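Furnora Anen desk sections, set of 2

Price paid: $257 for the pair. Bought from the Skomavstead outlet, assembled on a Thursday and used daily for 14 weeks.

The tops have a pale wood-grain finish. It resists pen and marker well, but grey scuffs collect near the front edge. Legs are steel, with levelling feet.

The weak point is the join. No connecting plate is supplied, so the seam opens when someone leans on one side. I bought clamps separately. There is no cable port either, so cords run over the top and off the front.

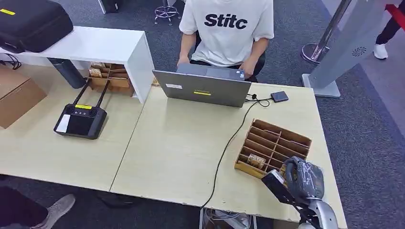 Two sections joined, with laptop and slotted wooden organizer.

Rating: fair. Good surface, poor hardware.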